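Nornano open day, April

The Nornano workshop in Draltilar opened its doors at 7 p.m. and 76 members signed up. Most people headed for the arm table, where the Mahrous arm was working with a red can and two paper cups, one gray and one yellow-green.
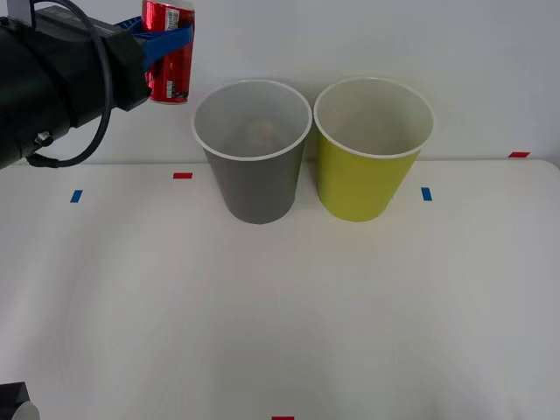 Visitors could ask for a slower run at any time. Red and blue tape on the table marks positions, and the crew checks it before each session.

The fingers are blue and ribbed inside. Spares are kept in room 726.

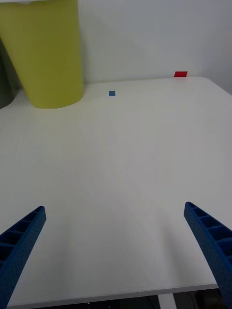
Next visit

Flitier hosts in the fall. Sign up at the front desk.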